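Juška small cup, cloudy white
Print | E-mail

I've been selling these little cups since we opened the Ondavero shop, and I still have a soft spot for them! They're small, round, plastic, with that cloudy look that lets a bit of light through, and they go with pretty much everything because they hardly have a color at all.

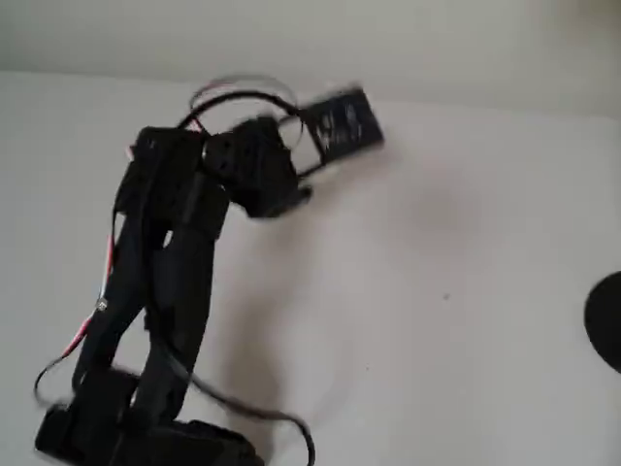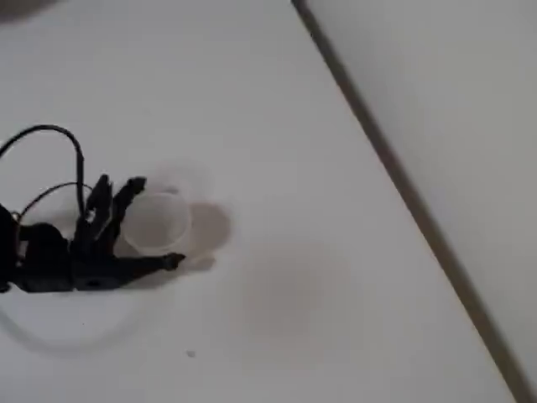 What you get

A sleeve of 11 cups, item number 701, packed in a plain paper wrap. I used to sell singles too but people kept coming back for more (Marlina Ngau came back five times in one month, so I gave up and went with sleeves). If you need a lot, the big box holds 106 and ships from our Prakside storeroom, so give it a couple extra days.

How I use mine

Mostly for sorting. Screws, beads, seeds, the odd earring that has lost its partner. I keep a row of them on the Bornero desk by the window, and at the end of the day I tip everything back where it came from. My friend Mei Greenberg mixes paint in hers and swears the pale plastic helps her judge the color, which I can believe, though she does go through them faster than I do.

One thing to know if your table is white: they blend right in. I've swept a couple off the edge reaching for the tape! A colored mat underneath fixes it, or put something bright inside.

Care

Wash by hand with dish soap and warm water. I don't put them in the dishwasher. Paint comes off easily if you get to it the same day, and after that you'll be scrubbing. They stack, but let them dry first or they stick together and you'll be there twisting and muttering.

Returns

Unopened sleeves only, please. If a cup arrives cracked, send me a note with your order number and I'll put another in the mail.

Print this page | E-mail this page to a friend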